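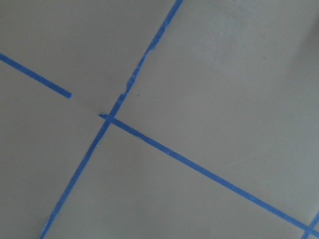
Can a machine do household chores yet?

Some of them, slowly, and only when you set the job up kindly. Floors are easy. Anything soft is still a real adventure – and I love watching it get closer!

Cloth is the hard part. A towel never lies the same way twice, so start a machine on stiff things like spoons and boxes.

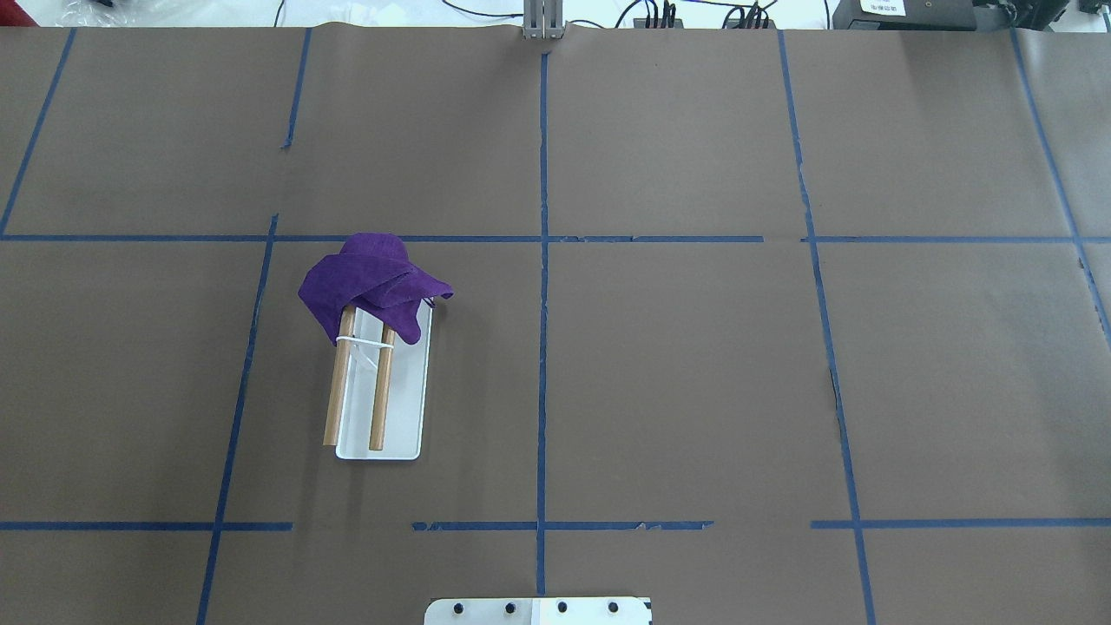
Then move up to one small cloth, and give it a tray with a rim so there's a clear place to put it down. Allow 10 minutes for a job you'd finish in 2. 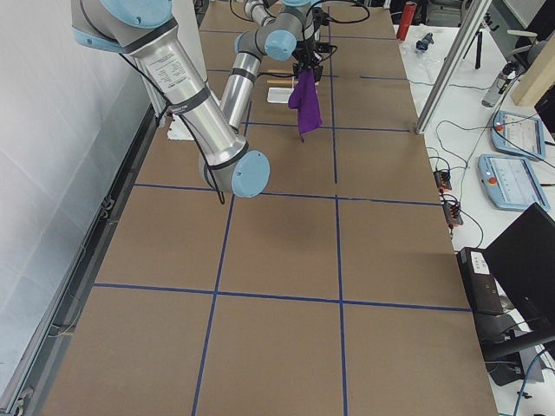
Posted by Tuhumury

Tape helps too. Mark off your table in big squares with painter's tape and you can put everything back in the same spot for the next try. It's just as handy on a workbench with no robot in sight – I do it for glue-ups.

Chores I'd still keep for yourself 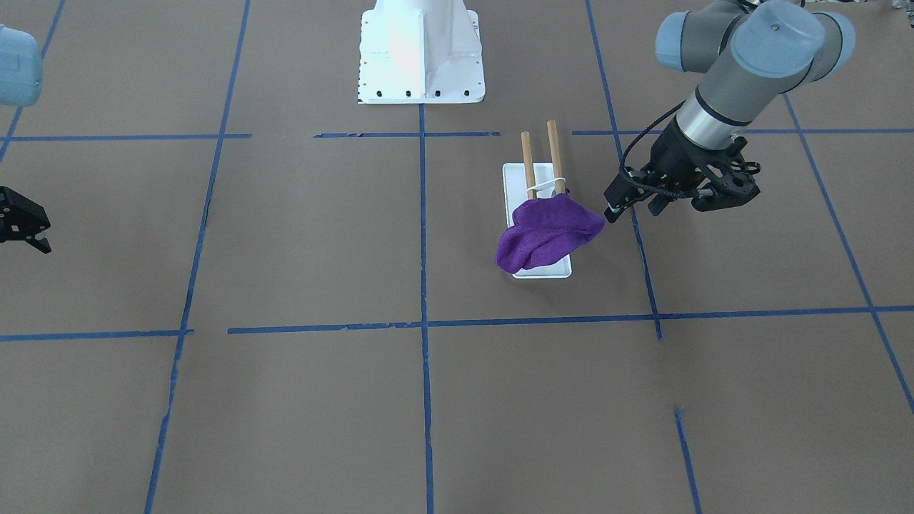 Chores I'd hand over first

Vacuuming, wiping a bare counter, carrying parts from bin to bench.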